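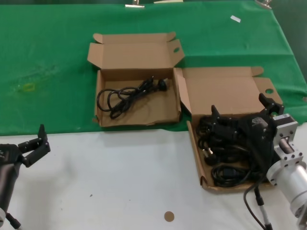 Giorgia Fontana told me after the last run of this talk that she had never once coiled a power cord before putting it away, and that her boxes close just fine. Start with that. It gets people talking, and half the room will agree with her.

Filed under: Storage & Packing / Talks and Handouts

We use cookies to remember your settings. By continuing to browse you accept our cookie policy. Accept | Manage

CORDS IN BOXES
Speaker notes, Skulleck storage day, 2020-08-10
Etenesh Alemneh
Talk is 40 minutes with questions. Leave the picture up through the whole first part.

1. Opening

Say hello, say where the restrooms are. Handouts are by the door.

Respond to Giorgia's remark. She's right that the box closes. A lid tells you very little about what it's like to get a cord back out. Ask who has pulled one cord out of a box and had three more come with it. Wait for hands.

Point to the two boxes. Loose rings in the left one. A tangle in the right one. Both are plain brown cardboard with a fold-back lid and a finger hole in the side flap. Same kind of cord as far as most of us would care, black power cords.

Don't spend long on the left box. People look at it and decide they're being told off. Go to the right box, it's the one they have at home.

2. Why power cords are worse than other cords

The plug is the problem. A phone cable has a small end that slides through a loop and mostly slides back out. A power plug goes in and then catches. If there's an adapter in the middle of the cord, it catches too.

Stiff cords remember the shape they were last in. If a cord has been folded flat and squashed for a year it will try to go back to that. Pass around the old lamp cord from my bag. Let people feel the kinks.

Skip the part about wire gauge unless somebody asks. It lost the room at Plirkport.

3. Coiling, with demonstration

Everyone gets a cord from the bin. Have them work standing up if they can.

Steps, said slowly:
Unplug it at both ends, if it has two.
Run it through your hand from one end to the other. Feel for nicks, soft spots, anything sticky.
Hold one end in your left hand. Lay the rings into that hand with your right.
Let the cord turn a little between your fingers as each ring goes on. If it fights you and makes a figure eight, let it go and start that ring again.
Keep the rings loose, dinner plate size for a long cord, saucer size for a short one.
Leave the plug on the outside where you can see it.

Left-handed people swap hands. Say this before they have to ask.

Do not wrap it around your elbow. Somebody will be doing it already. The elbow twists the cord a half turn every time around and you end up with a spring. Show this with the orange extension cord, which is ruined anyway.

Do not wrap it tightly around its own power brick either. The cord bends hard where it leaves the brick, and that is where they split.

Give them 5 minutes for this. Walk around. Kidus Gudeta timed himself on the long one at the last session and got it under 90 seconds, but he had done a lot of them by then. Use that if people are getting discouraged.

4. Ties

Cloth hook-and-loop strips are my first choice. They open and close many times and don't bite into the jacket. The Dukilus ones on the handout come on a roll and you cut your own length.

Twist ties are fine for thin cords. The wire ends poke out of the paper after a while.

Rubber bands dry out and stick. Show the bad one in the sandwich bag.

Zip ties: only if the cord is going away for good. Then you need scissors, and sooner or later the scissors get the cord.

No tie at all is acceptable if the cord has its own box or its own compartment. Loose rings sitting flat will stay that way until somebody shakes the box.

5. The box

Shallow is better than deep. In a deep box the thing you want goes to the bottom and you dig for it, and digging is how a neat box turns into the other kind.

Fill it to the point where the lid folds over without a push. If you are leaning on it, split the contents into 2 boxes.

Lay the coils flat, one next to another, and only stack when you run out of floor. Plugs all facing up or all facing one side.

Cardboard is fine for an indoor shelf. For a garage or a basement I use plastic with a lid that snaps, and I put it up off the floor.

A finger hole is for opening the lid. Don't carry a full box by it.

6. Labels

Two kinds. One on the box, on the short side that faces out on the shelf. One on the cord, near the plug, on a flag of tape.

On the cord write the name of the thing it runs. "Printer, upstairs" is good. "Printer" is fine. "Black cord" has been seen in my own house.

Hamdia Lencho writes the date on hers as well, and throws out anything that hasn't been used by the following September. I keep mine longer. Tell the room both and let them choose.

If you don't know what a cord belongs to, put it in a separate box marked UNKNOWN. Go around the house with it once, trying to match things by the printing on the adapter. Never plug in an adapter just to see if it fits. The voltage and the polarity have to match what the device says.

7. Sorting an old tangle

Come back to the right-hand box for this.

Tip the whole box out onto a cloth. A bare table is slippery and the plugs scratch it.
Find the loosest plug and work that one cord free before touching another.
Don't pull on loops. Push slack toward the knot and open it up.
Coil each cord the moment it is free, and put it somewhere else.
Cracked jacket, bare wire, bent prong or scorch mark: it goes out. The Nigatu drop-off takes cords; the address is on the back of the handout.

8. Questions

Usual ones:
Can I store an extension cord on a reel? Yes, but unwind it all the way before running a heater off it. I'd sooner not run a heater off it at all.
Does folding hurt it? Sharp folds in the same spot do.
What about flat cords? Same method, wider rings.

Ask Kidus Alemneh to collect the practice cords at the end, coiled. Bring the lamp cord home this time.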